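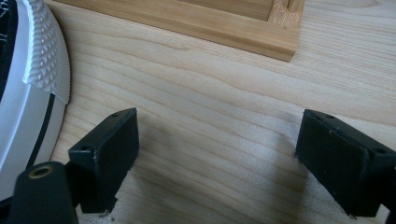 Both fingers open over bare table, wooden frame along the top.

Lists > Flasta users > Good practice > Re: What counts as a clean start?

Hello all,

Sorry for the slow answer, I've been buried in the Bellis recordings since the start of September. Quoting the bit I'm replying to:

> We're rewriting our house rules for hand-held gripper work and
> can't agree on the start position. Half of us want the fingers
> closed, the other half want them open. Also, does anyone check
> the finger screws on a schedule, or only when something rattles?

Open, please! We went round and round on this at Plunstead and ended up with "fingers open, nothing between them, clear table in the middle of the view". I've put what I mean at the top. Whatever you're going to handle can sit off to the side, and a bit of something shoe-like creeping in on the left is fine by our rules (the Mustemance draft is stricter and wants every item wholly in view, which I think is daft for a close-up view like this one, but there you go).

The thing I'd write down in bold is that the start is held for 2 seconds before anybody moves. We didn't do that at first and I had to trim 200 clips by hand. Never again.

On checks, we do ours by count and forget the calendar. Every 900 grips the tool goes on the bench, all 4 finger screws get nipped up, and whoever did it signs the sheet. Scuffed edges and little chips we leave alone, as long as both fingers still meet along their full length. If they don't, swap the pair. Please don't swap just the one, we tried it and the grip was lopsided for a week before I twigged.

One more while I'm here: brush the table down between runs. Crumbs and bits under the fingers are easy to miss when you're looking at the thing you want to pick up, and our rule only says "tidy", so everybody reads it differently. I'd love better wording if your lot have any.

Happy to send our two pages over if they're any use. They're a bit scrappy and the section on lighting is still just a heading.

Cheers,
Plunstead bench

3 replies | 0 shares
Contact the list owner | Back to top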